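Hustley Allotment Society – minutes of the spring meeting, 2024-05-18
Taken down by me, Sowmya Kotian, and typed up the same evening with a cup of tea
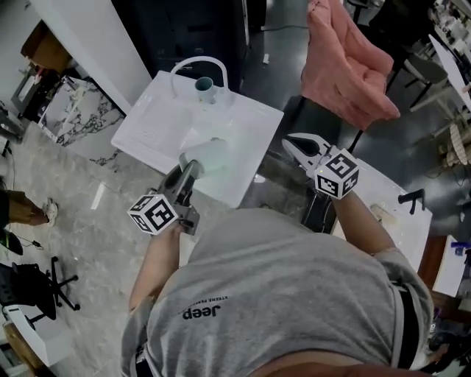 Shahzad Rind wanted to know, before we'd even got our coats off, whether the water was going to be rationed again like last summer, so I've put that first although it was meant to be item four. I said I hadn't heard a thing from the landlord either way. He said that was what I told him last year, and he's right, I did.

Water
We lost pressure at the top end for 21 days last summer and I don't think any of us wants to go through that again (my beans certainly don't). Shahzad has had a price from Kazmi for a second tank by the Lidau Lane gate. It comes to £120 delivered, secondhand, with a lid. There was a bit of back and forth over whether the ground there is level enough. I think it is, the people who have to push barrows past it think it isn't. We agreed to buy the tank and lay a few slabs first. Shahzad will ring Kazmi.

Hosepipes came up, as they always do. The rule stays as it was: no hose left running on its own, and no sprinklers. I promised to write that out again for the noticeboard in bigger letters.

Last meeting
I read out the November minutes and was corrected twice. The bonfire was on the lower path and not by the compost bays, and I had spelt Grerkoder wrong all the way through. Both put right in pen. Otherwise agreed.

Grerkoder
For anyone who's joined since the autumn, this is the locked gate system they put in for us, with the keypad. It has been mostly fine! The trouble is that the number seven sticks, and the code has a seven in it. I got stood in the rain for ages one evening in April pressing it with my thumb, then my elbow, then a trowel. Grerkoder say they'll send a new keypad but they'd like us to pay the postage, and several people felt strongly about that. I'm to write back politely and say no. Meanwhile we'll change the code to one without a seven, and I'll pass it on in person. Please don't write it on the back of the gate. Somebody did that last time.

Waiting list and empty plots
Plot 30 has been given up and so has the half plot next to it. The first two families on the list have been to look round and both want the half, which was a surprise, and neither wants 30 because of the bindweed. We talked about this for a good while. One idea was to let 30 go free for the first year to whoever will clear it. Another was to cover the lot with old carpet and look at it again in spring. I was against carpet – I spent my whole first year here pulling bits of it out of my own plot, and I still find blue fluff in the potatoes. In the end we went for the free year, with the rent starting as normal after that. The half plot goes to whoever was first on the list. I'll ring them both.

Seeds and plants
The seed order came and it was nearly all right. We were sent two boxes of the same runner bean and no leeks whatsoever. I've got the spare beans in my shed if anyone would like some, just knock. Leek seedlings can be had from the nursery at Hustley Cross for now, and Shahzad has offered to bring a tray back when he next goes over, so tell him how many you're after and give him the money beforehand, please, not in July.

There was a long chat about slugs which I haven't written down. Beer traps were spoken for and against.

Open afternoon
We said yes to doing it again. Teas, plants for sale, the children's sunflower table, same as before. Last year we ran out of milk and then out of cups, so I'd like somebody other than me to be in charge of the tea urn. No hands went up. I'll ask again by email and I shall be more persistent.

It was suggested that we charge for parking in the bottom field. I don't like it much and said so, but we voted, and it's going to be a bucket at the gate with a sign asking for a pound if you can spare one. I can live with a bucket.

Anything else
The shared wheelbarrow has a flat tyre. Shahzad has a pump.

The hedge on the lane side can't be cut until the birds have finished with it, so please stop having a go at it with shears.

Could whoever borrowed the long-handled fork bring it back to the tool shed. I'm not cross, I only need it for my parsnip bed.

Next meeting in November, same hall, start at 7. Shahzad is bringing the biscuits.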